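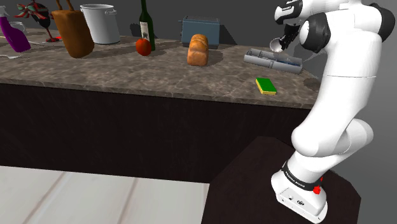
Two grippers, one spoon and a very long week of evenings

I've been promising a gripper comparison since December, and I finally have enough runs behind me to write something down. The short version is that I like both of them, I like one of them more, and the thing that improved my results the most was neither of them. If you only want the settings I ended up with, skip down to the end.

For anybody new: I run a simulated kitchen at home, on one desktop that sits under my desk in Palville and heats the room very nicely. Everything in it is rendered. I do own a small real arm, but it lives in a box until I have a proper bench, and anyway I can try a lot more bad ideas in a simulator (and I have a lot of bad ideas). The robot is a white arm on a dark pedestal, and it works a long marble counter crowded with kitchen stuff: a stock pot, a toaster, bread, a wine bottle, a tomato, a paper bag with rope handles, and a tray with small utensils in it.

The two gripper models

The first is one I call the Cekex, after the folder name it came in. Two fingers, parallel motion, flat pads. The model is simple and the contact shapes are even simpler, so it runs fast. On my machine I can get eight copies of the kitchen going side by side before the fan gets annoying.

The second is the Hultwood. Also two fingers, but the tips narrow down and the pads have a slight give to them, done with a soft contact setting. It costs more to simulate. It also took me two evenings to get the mounting right, as the flange was rotated a quarter turn from what I expected and the arm kept reaching for things sideways with total confidence. I laughed for a while and then I fixed it.

What I tested

I picked tasks where the fingers matter more than the arm does. Anything can pick up a loaf of bread. So I leaned on the awkward stuff: a spoon, a fork lying flat on the counter, the rim of the pot, the neck of the wine bottle, the sponge. Each object got 30 tries per gripper, with the start position shifted a little every time. I counted a try as good if the object was still in the fingers after a lift and a slow swing to the left.

I kept the same controller for both, which I call Fukuda in my notes. It's a plain impedance controller with a force limit on the fingers. No learning in this round at all! I really wanted to know what the hardware model alone does for you before I put a policy on top of it and lose track of who deserves the credit.

Spoons

I love spoons as a test. A spoon has one thick end and one thin end, it rocks when you touch the bowl, and if you squeeze the handle a bit off center it spins around like a compass needle. With the Cekex, the flat pads come down on both sides of the handle and then everything depends on how well you lined up. When it works it's a beautiful, firm hold and the bowl just hangs out there pointing down, steady all the way through the swing. When it's off by a few degrees, the spoon yaws as the fingers close and you end up gripping it at a silly angle. You can still carry it like that, but I wouldn't want to stir soup.

The Hultwood was more forgiving. The soft pads let the handle settle, and I saw a lot less spinning. What I didn't expect was the droop. Over a long swing the bowl end sinks, slowly, and by the time the arm gets to the far side the spoon has tipped. I raised the friction, and then it stuck so well that it wouldn't let go on release, so I brought it back down to somewhere in the middle. I'm still not in love with that number.

The fork was harder for both. It lies flat and there is hardly any gap under it, so the fingers have to come in right at counter height. The Cekex scraped the marble (well, the contact shape of the marble) on plenty of tries. I ended up having both grippers stop 8 millimeters higher and close while moving down, and that helped a lot more than I would have guessed.

Pots, bottles and the sponge

Less to say here. The bottle neck was easy for both as long as I kept the speed down. The pot rim was a clear win for the Cekex, with those flat pads on a thin wall, and the Hultwood kept slipping until I doubled the force. The sponge is a rigid body in my setup, so it tells you very little about real sponges, but I kept it in because it makes a decent low, flat target.

The wrist camera

Okay, this is the part I got excited about. For most of the week I was working from one camera that looks at the arm and the counter from the side. It's a great view for a human. You can see what the arm is up to and you can see the counter. But it tells you very little about the last bit of travel, where the fingers are close to the thing and small errors decide everything.

So I put a second camera on the wrist, looking out along the fingers. I sent it around the room on objects I had never bothered to tune for, including a batch of odd ribbed shapes that are a real pain for the contact solver. All those ridges mean the contact points jump from one to the next as you close. From the wrist you can see a finger on each side and judge the gap, and I found myself stopping runs early because I could tell the approach was off. I had been blaming the pads for misses that were plain alignment problems!

It has its downsides. The view gets confusing in a hurry when there's other geometry close by, and big surfaces near the camera eat up a lot of the picture. Edges look rough up close too, and you find out which of your models were never meant to be looked at from a hand's width away. I also had to move the camera back twice, as my first mount showed me a lot of finger and not much else. Rendering the second view slowed everything down by 20 percent, and I'll happily pay that.

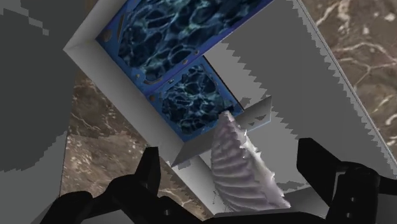
After the camera

I reran the spoon and the fork with both grippers, using the wrist view to correct the last few centimeters by hand, and the gap between the two grippers got a lot smaller. The Cekex gained the most. Its weak spot was always that it punishes you for being a little off, and once you aren't a little off, those flat pads are hard to beat. The Hultwood improved too, just by less, and it still droops.

I don't want to oversell this. It's one controller, one kitchen, a handful of objects, and me at the keyboard at 11 pm with cold tea. Somebody with a better friction model might get a different order altogether, and I'd be glad to hear about it.

Settings I ended up with

Cekex: flat pads, closing speed at half of the default, force limit left alone for everything except the sponge.

Hultwood: friction in the middle of the range, force doubled for the pot rim, swing speed down a notch for anything long and thin.

Both: control loop at 200 Hz, stop height raised for the fork, wrist camera on for the final approach. I tried a faster loop and saw no difference in the holds, only a slower simulation.

Next up is the tomato. It rolls, it's nearly round, and so far I have knocked it away with both grippers in ways that made me want to start over with suction cups. I have a suction model half set up already, but the tubing gets tangled around the elbow joint whenever the arm folds in, so give me a couple of weeks on that one.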